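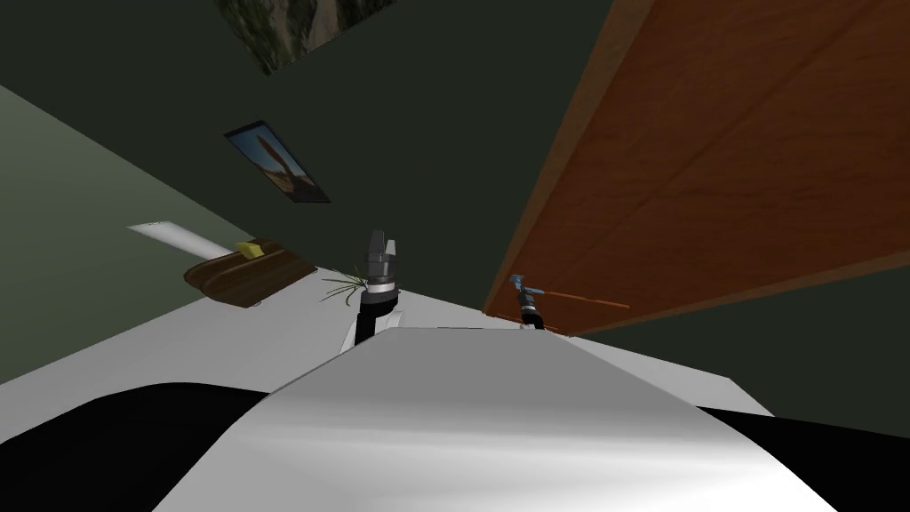 Une grande table claire (image de synthèse)

Misir wot pour 30 personnes : comment multiplier la recette sans la rater ?

Henok Weldu
Membre, Flellmont

Bonjour à toutes et à tous,

Je me lance pour la première fois dans une cuisine « en nombre » et j'ai besoin de vos lumières. En mai, notre quartier organise un repas partagé avec un petit stand par famille, et je me suis engagé (un peu vite, ma femme me le rappelle tous les soirs) à préparer le misir wot de ma mère, c'est-à-dire le ragoût de lentilles corail au berbéré, pour 30 personnes.

À la maison je le fais pour six, les yeux fermés : 400 g de lentilles, trois gros oignons rouges, trois cuillères à soupe de berbéré, de l'ail, du gingembre, un peu de concentré de tomate et de l'huile. Si je multiplie tout par cinq, j'arrive à 2 kg de lentilles et à quinze cuillères de berbéré, et là j'avoue que j'ai peur. Il y aura des enfants, et puis des voisins qui trouvent déjà que la moutarde pique !

J'ai aussi une question bête sur les oignons. Ma mère les fait revenir à sec, très longtemps, avant de mettre l'huile. Avec quinze oignons dans une seule marmite, est-ce que ça marche encore, ou est-ce qu'ils vont bouillir dans leur jus ? J'ai une marmite Perkon de 12 litres que mon beau-frère me prête, à fond assez mince.

Merci d'avance, et bravo pour ce site que je lis depuis longtemps sans oser écrire.

Tiruwork Araya
Membre, Grollura – 2 749 messages

Bonsoir Henok, et bienvenue ! Quel plaisir de lire quelqu'un qui fait encore revenir ses oignons à sec, j'ai souri toute seule devant mon écran.

Je commence par eux, parce que tout le goût vient de là. Quinze oignons d'un coup dans une marmite à fond mince, je ne le ferais pas. Ils rendent énormément d'eau, ceux du dessous attachent pendant que ceux du dessus sont encore crus, et vous passez une heure à gratter. Faites-les en trois fois, dans votre cocotte habituelle, hachés très fin (au robot si vous voulez, par petites impulsions, mais arrêtez avant la purée). Feu moyen, une pincée de sel, et vous remuez jusqu'à ce qu'ils soient bien fondus et commencent à brunir. Ça se fait très bien la veille – je les garde au réfrigérateur dans une boîte fermée et je les trouve même meilleurs le lendemain.

Pour le berbéré, ne multipliez pas par cinq tout de suite. Partez sur neuf cuillères, bien rases, que vous faites cuire doucement dans l'huile avec les oignons, une dizaine de minutes, en ajoutant une louche d'eau dès que ça accroche. Ensuite seulement les lentilles. Vous goûtez, et s'il en manque, vous faites revenir le complément à part dans un peu d'huile. Surtout pas de poudre crue jetée à la fin, elle laisse un goût de poussière. Tout dépend aussi de votre mélange, évidemment : celui que je prends chez Asfaw est assez doux, celui que ma cousine m'envoie réveillerait un mort.

Pour l'eau, prévoyez un peu moins que cinq fois la dose, car une grande marmite évapore moins en proportion. Gardez une bouilloire pleine à côté et rallongez au fur et à mesure. Et mettez un diffuseur sous ce fond mince, s'il vous plaît, les lentilles corail brûlent en silence.

Dernière chose, la quantité. Si chaque famille apporte un plat, les gens se servent deux cuillerées et passent au stand suivant. Avec 1,3 kg de lentilles vous serez déjà large. Donnez-nous des nouvelles !

mireille_p
Membre

Moi je mets du paprika doux à la place de la moitié du berbéré et tout le monde en reprend. Bon, c'est pas la vraie recette, je sais. Pensez aux galettes, ça part plus vite que le ragoût.

Henok Weldu

Merci mille fois à vous 2 ! Je vais suivre le plan des oignons en trois fois, la veille au soir, quand les petits seront couchés. Je descends à 1,3 kg de lentilles et je garderai un petit bol de sauce bien forte à part, pour les courageux. Pour le diffuseur, Tiruwork, j'en ai retrouvé un au fond du placard, un peu rouillé mais je pense qu'il ira après un bon coup de brosse.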